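Teaching by hand vs remote: picking small cabled parts out of a bin
Forum > Manipulation > Demonstration and teaching
9 replies

kestrel_ops
Posted Monday, March 9, 2020

We are collecting demonstrations for single-item bin picking. The parts are small: solenoids, relays, short cable assemblies. Two-finger parallel gripper, camera at the wrist, one part in the bin at a time for now. I have 400 demos done by holding the arm and guiding it (gravity compensation on, button on the cuff for the fingers). Training on those gives a policy that reaches well and closes badly. It tends to shut the fingers short of the part.

Before I collect another 400 the same way: has anyone here compared hand guiding with remote control for this sort of job?

tn_marl
Yes, and I would stop hand guiding now. When you hold the arm you are looking at the part with your own eyes, from the side, at an angle the robot never gets. You correct for things that are not in the wrist image. Drive it remotely from the wrist view only and the demos contain what the policy can use.

Bartosz Dudek
Disagree with the blanket version of that. We ran both at Ristirness on connector housings. Hand guiding gave smoother paths and took 18 seconds a pick. Remote took far longer until people had practised, and the early ones were full of pauses, which the policy copied faithfully. It would hover over the bin and do nothing.

tn_marl
So trim the pauses. Drop any step where the arm moves less than a threshold and the fingers do not change state.

Bartosz Dudek
We did. You then lose the wait before closing, and that wait mattered with our gripper. Filter by all means, but keep the steps either side of a finger command.

Purves
What is the bin made of? We had glossy plastic under one lamp and the hot spot moved across the floor as the lamp got knocked. A white part sitting in a bright patch has very little edge to go on. Our early closures went down when we fixed the exposure and put a diffuser over the lamp. Teaching method made less difference than that.

kestrel_ops
Orange plastic, glossy, single lamp, auto exposure. I had put all of this down to the teaching. I will lock the exposure first and leave the lamp for a second test so I know which one did it.

velura_fan
Check the time stamps as well. On our Velura controller the arm pose was logged 80 ms ahead of the camera. At hand guiding speed that is enough to put the close command on the wrong image. Slow remote driving hides the fault, so people conclude remote is better.

tn_marl
Fair point, and it could explain part of what I saw. I still would not collect 1000 demos with someone's forearm coming in and out of the wrist view.

Bartosz Dudek
On that we agree. Guide from behind the wrist or not at all.

Other thing to settle early is where each demo starts. If every one begins straight above the part, the policy has never seen the part off to one side and has no reason to move across before it goes down. Start with the fingers open and the part well out from between them, near a wall in some runs and out on the floor in others. Vary the lie of the cable too.

kestrel_ops
Thanks, all. Plan for this week: measure the offset between pose and camera, lock exposure, retrain on the existing 400 with no new data. After that a small remote set from the wrist view only, same operators, same parts. The starts will be off to one side as Bartosz says, with the solenoid lying diagonally and its lead left in whatever loop it falls into. The grasp target is the body in every demo. Anything that ends with the fingers on the cable or the plug gets marked as a failure and kept in a separate folder.

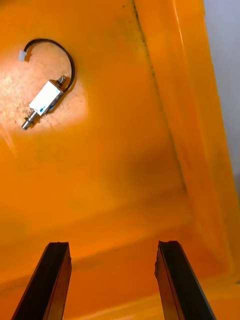
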